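Feller Susteo two-finger gripper, long printed fingers

Electric parallel gripper for light assembly and small-part picking. Supplied with one pair of tapered fingers, grip pads fitted, and a mounting plate for the wrist.

In stock. Leaves the workshop in 2 working days.

Overview

The Susteo is our gripper for parts that are awkward to pick up with a wide jaw: gears, washers, short pins, bearing spacers and the like. The fingers narrow to a small rounded tip so they can get down beside a part that is lying close to something else. Each finger has a long slot down it, which saves weight and gives you somewhere to fix a bracket of your own.

The fingers are printed, with a matt surface. The grip pads are black and gritty, and are glued to the inner faces. They wear out before anything else does. A spare pair comes in the box and further pairs are listed under Spares.

Fingers and grip pads

Most customers who ring us want to know whether to choose the long fingers or the standard ones. The standard fingers are stiffer and put more force on the part. The long fingers see over the work better, so if you run a wrist camera they are usually the right choice. With the standard fingers the jaw body fills a good deal of the camera's view, and the part tends to disappear behind it on the way down.

The pads hold turned and cut metal well. They are less good on polished rod, which can roll between them if it is gripped off centre. For rod we sell a V-notch finger, part of the Nigam set.

How we tried it

Maksym Stasiv in our workshop ran the Susteo against the Broto, our older gripper, on a gear placing job. The arm, wrist camera and controller stayed the same for both. Small metal spur gears were laid on a dark board and had to be picked up and taken to a white plate.
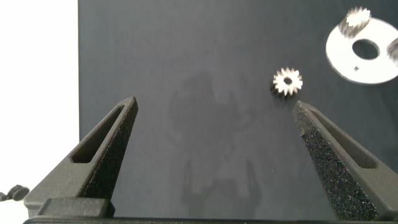

Each gripper made 300 picks with the gears lying flat. The Susteo missed 2 and the Broto missed 5. All of the Broto's misses came when the gear was close to the plate, where its wider tips touched the rim before they had closed. The Susteo's misses were both slips, on a pair of pads that had already done a week of other work. Maksym changed the pads afterwards and they are now on the list of things to check first.

The Broto was quicker to open and close. If your parts are well spaced and you care most about cycle time, it is still a sensible buy and it costs less.

Neither gripper is happy picking a thin gear by its faces when it is standing on edge. Approach it by the rim, or use a fixture.

Using it with a wrist camera

Set the camera so that both fingertips are in view when the jaws are open. Fix the exposure by hand. A white fixture on a dark background will fool automatic exposure on most small cameras, and you lose the edge of the fixture just when you need it. A shorter exposure also cuts down blur while the arm is moving, though you will want more light to make up for it.

The arm throws a shadow on the work if the lamp is directly overhead. Our own software copes with a soft shadow but not a hard one. A second lamp from the side is a cheap cure.

Teach the jaw centre again whenever you change fingers. The printed ones vary slightly from pair to pair.

Controller

The Susteo runs from the same controller box as the Broto, so you can swap one for the other without rewiring. Load the Susteo settings file before you power the jaws. With the Broto file still loaded the fingers will close too hard and may lift a pad.

Specification

Type: two-finger parallel, electric
Weight with long fingers: 970 g
Fingers: printed, tapered, slotted
Pads: black grit, glued, replaceable
Controller: Feller box, shared with Broto
Supply: from controller box

What is in the box

Gripper body
Long fingers, one pair, pads fitted
Spare pads, one pair
Wrist mounting plate and screws
Cable to controller
Printed setting-up sheet

The controller box is sold separately. Let us know which arm you have when you order and we will send the right plate.

Spares

Grip pads, pair
Long fingers, pair
Standard fingers, pair
Nigam V-notch finger set
Cable

To change a pad, warm the finger gently with a hair dryer, peel the old pad from the tip end and clean off the glue before fitting the new one. Leave it overnight.

Loans and questions

We lend a Susteo for 2 weeks to anyone thinking of buying. You pay the carriage back. Loan units are booked up until March, but we keep a waiting list and people do drop out.

For loans and technical questions, ask for Apolinar Bermúdez. The phone is answered until 5 pm.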